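3.2 Returning to paid work and the division of household tasks

The second round of interviews and time diaries was completed in September, when most of the mothers in the sample had been back in paid work for at least one school term. Of the 175 households that returned a first diary, 96 returned a second one that was complete enough to code. The losses were heaviest among single parents and among families in which one adult worked nights, and the results in this section should be read with that in mind. Households that dropped out did not differ from the others in number of children, but they had reported longer commutes in the first round.

Diaries were kept in fifteen-minute blocks, from waking to bedtime, by every adult in the home. Each block was coded for a main activity and, where one was given, a second activity. We treated supervision of a child as a second activity even when the diarist did not write it down, provided the diary showed that no other adult was at home. Afroza Sivakumar coded the Jilbridge diaries and a colleague coded those from Undudar; a shared subset was coded by both, and disagreements were settled by discussion. Most of these concerned meals, where cooking, feeding a toddler and eating one's own dinner tended to share a single line.
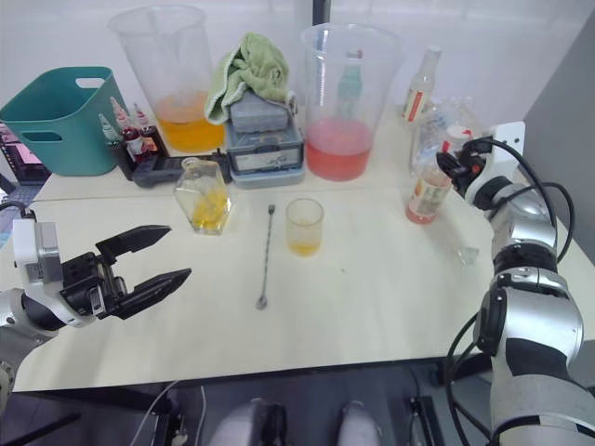
The diaries show a modest drop in the time mothers spent on cooking and laundry after going back to work, and almost no drop in the time they spent organizing. Under organizing we include booking appointments, answering messages from child care or school, checking who needed clean clothes for what, and arranging for someone to be home when a child was sick. Fathers and other partners did more of the driving in the second round and more of the evening cleanup. They did not, in most homes, take over the planning that went with either job. One mother in Jilbridge put it this way:

"He does all the pickups now and he's good about it. But I'm the one who knows it's an early dismissal. If I don't text him at noon, he goes at three."

Comments of this kind came up in both towns and did not depend on how many hours the mother worked. They were somewhat less common where the partner had taken a period of leave alone with the child. In those homes the partner was more likely to be the first contact listed with the child care centre, and mothers described fewer calls at work. We cannot say which way the influence runs. Partners who took leave may have been more involved to begin with, and the first interviews give some support for this reading.

Reasons for returning were varied, and many mothers gave more than one. Income was mentioned most often, but it was seldom the only thing. Several mothers said they had missed adult conversation, or were worried about losing a position they had trained for. A smaller number said they would have preferred to stay home another year and could not afford to. This last group reported the most tiring evenings in the diaries, although their actual hours of housework were close to the average for the sample. Tiredness was recorded by the diarist at the end of each day on a simple scale, and it followed hours of broken sleep more closely than it followed any measure of work, paid or unpaid.

Child care arrangements differed between the two towns. Undudar has a large centre run by Kabbaj, a non-profit operator, with extended hours and a waiting list that parents described as long. Jilbridge relies mainly on home-based providers and on grandparents. Families in Jilbridge paid less, but their arrangements broke down more often. A provider's own child would come down with a fever, or a grandmother would have an appointment in the city, and someone had to leave work. In the diaries it was usually the mother who left, including in homes where she was the higher earner. When asked about this, parents tended to point to the flexibility of her job, and the jobs described as flexible were not always so on paper.
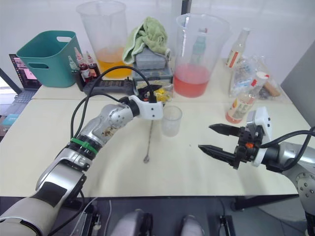
Employer support had a limited but visible effect. The largest single employer in the sample was Sostell, which has around 1,000 staff across its two sites and allows parents to swap shifts through a shared calendar. Mothers working there reported fewer unpaid days off than mothers working elsewhere. They also pointed out that swapping was itself a task, often done late in the evening – one more message to send after the lunches were packed. None of the fathers employed at Sostell mentioned the calendar without being asked, although several had used it.

We also looked at changes in standards. About half the interviews included some remark about letting things go, such as folding laundry less often, serving a cold supper one night a week, or leaving the floors until the weekend. Most mothers spoke of this without regret. The exceptions were almost all connected to visits from relatives, and three mothers described cleaning late at night before a mother-in-law arrived. Partners rarely spoke about standards at all, and when they did it was generally to say that they had not noticed a difference.

Figure 4. White table with two robot arms, bottles and clear plastic pitchers.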